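Projekte > Kvam > Datensätze > Datenkarte

Übersicht | Dateien | Versionen | Lizenz | Kontakt

# Kvam-Tisch: simulierte Greifepisoden für die Bewertung von Steuerungsstrategien

## 1. Gegenstand

Der Datensatz umfasst 597 simulierte Episoden, in denen ein einzelner Roboterarm Gegenstände auf einem Tisch greift, anhebt und versetzt. Er wurde in der Arbeitsgruppe Simulation der Stallorance erstellt und dient der Bewertung gelernter Steuerungsstrategien, bevor diese auf einem physischen Arm ausgeführt werden. Sämtliche Bilddaten sind gerendert. Aufnahmen realer Räume oder Personen sind nicht enthalten.

Verantwortlich für Inhalt und Pflege der Datenkarte ist Demetrius Marchetti.

## 2. Szenenaufbau

Die Szenen werden durch den Generator Gilar aus einer Raumvorlage, einer Tischvorlage und einer Objektliste zusammengesetzt. Raum und Arm bleiben innerhalb einer Szenenfamilie unverändert; Lage und Ausrichtung der Objekte werden je Episode neu gezogen. Die Familie `raum_gruen` verwendet einen weißen Klapptisch vor dunkelgrünen Wänden, der Arm steht auf einem dunklen Holzsockel neben dem Tisch. Das helle Fenster und die spiegelnde Tischplatte wurden beibehalten, um die Wahrnehmungskomponente auch bei ungünstiger Beleuchtung prüfen zu können.

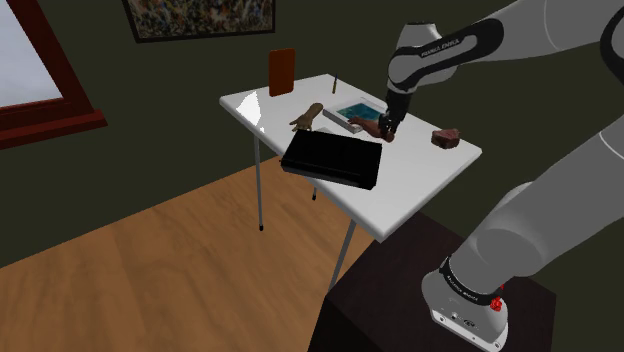 ## 3. Inhalt der Episoden

Jede Episode liegt in einem eigenen Verzeichnis und enthält:

- `aussen/`: Bildfolge der festen Außenkamera
- `hand/`: Bildfolge der am Greifer mitgeführten Kamera
- `zustand.parquet`: Gelenkstellungen, Gelenkgeschwindigkeiten und Öffnungsweite des Greifers
- `befehl.parquet`: Sollwerte der Steuerungsstrategie nach der Filterung
- `szene.json`: Startlage aller Objekte, Zufallsstartwert, Version der Raumvorlage
- `auftrag.txt`: Arbeitsanweisung in natürlicher Sprache

Zustände und Befehle werden mit 50 Hz geschrieben. Eine Episode endet spätestens nach 500 Zeitschritten; bei vorzeitigem Abschluss ist der letzte gültige Schritt in `szene.json` unter `ende` vermerkt. Die Zeitstempel beider Bildfolgen beziehen sich auf die Simulationsuhr und sind ohne Umrechnung vergleichbar.

## 4. Kontaktmodell und Greifphase

Für die Greifphase wird das Kontaktmodell des Pakets Isadia eingesetzt. Fingerflächen und Objekte werden durch konvexe Teilkörper angenähert. Bei gewölbten Mantelflächen führt diese Annäherung zu kleinen Abweichungen zwischen dem sichtbaren Netz und der Kollisionsgeometrie, sodass ein Finger im Bild bereits anliegen kann, während die Physik noch keinen Kontakt meldet. Auswertungen, die den Kontaktzeitpunkt benötigen, sollen daher das Feld `kontakt` in `zustand.parquet` heranziehen.
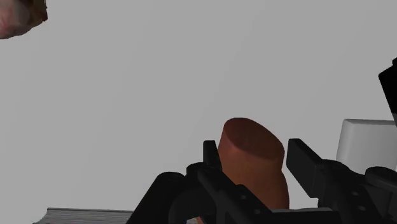 Das Feld nimmt den Wert 1 an, sobald an beiden Fingern eine Normalkraft oberhalb des Schwellwerts anliegt. Der Schwellwert ist in der Konfigurationsdatei der jeweiligen Szenenfamilie hinterlegt und darf für Vergleichsläufe nicht verändert werden. Einseitige Kontakte werden gesondert unter `kontakt_links` und `kontakt_rechts` geführt.

## 5. Bewertung

Eine Episode gilt als erfolgreich, wenn das Zielobjekt die Zielregion erreicht, der Greifer geöffnet ist und kein anderes Objekt vom Tisch gefallen ist. Die Prüfung erfolgt ausschließlich anhand des Simulationszustands. Der Aufruf lautet:

 kvam-eval --szenen raum_gruen --strategie PFAD --startwerte 4

Ergebnisse sind stets über alle 4 Startwerte gemittelt anzugeben, zusammen mit der Version der Raumvorlage. Einzelläufe werden nicht in die interne Vergleichstabelle aufgenommen.

## 6. Bekannte Einschränkungen

Verformbare Gegenstände werden als Starrkörper behandelt. Reibwerte sind je Objektklasse gesetzt und nicht an Messungen angepasst. In der Handkamera können Fingerteile das Zielobjekt weitgehend verdecken; für Verfahren, die allein auf dieser Ansicht beruhen, ist eine getrennte Auswertung der Annäherungsphase vorzusehen. Von den Erfolgsquoten in der Simulation darf nicht unmittelbar auf das Verhalten eines physischen Arms geschlossen werden.

## 7. Änderungen und Rückmeldungen

Mit der Fassung vom November wurden die Befehlsdaten auf gefilterte Sollwerte umgestellt. Ältere Auswertungen sind nur nach erneutem Lauf vergleichbar. Fehlerhafte Episoden sind unter Angabe von Verzeichnisname und Startwert über die Vorgangsverwaltung des Projekts zu melden.

Verwandte Einträge

- Gilar: Raum- und Tischvorlagen
- Isadia: Parameter des Kontaktmodells
- kvam-eval: Befehlsreferenz
- Namensregeln für Szenenfamilien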